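Plandon prayer hall, pre-visit inspection
Visiting teacher's address, 15/04/2023
Inspector: Leonora Buenaventura

1. Exits. Both clear. Hall limit 119, notice posted. Pass.

2. Butter lamps. Metal trays fitted, 30 cm from hangings. One extinguisher tag unreadable. Replace.

3. Office equipment. Desktop computer open, processor and memory not fitted. Keep unplugged.

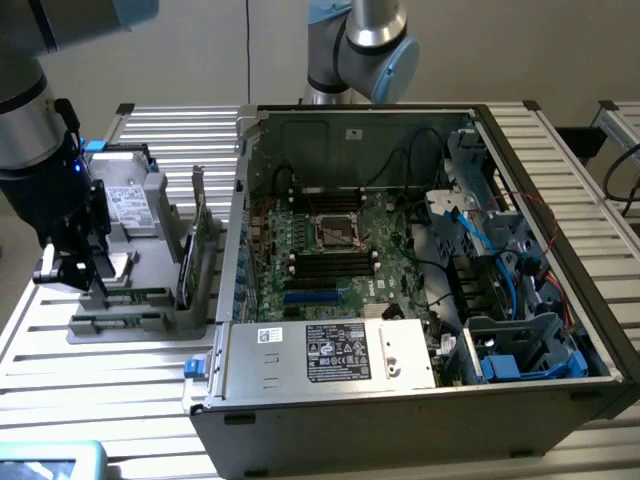 4. Offering table. Stable. Incense limited to 3 sticks. Pass.

Countersigned: Fiorella Dal Bello

Recent items
Skenstead shrine room: wiring
Dunermont procession route
Palumbo hall: seating for 55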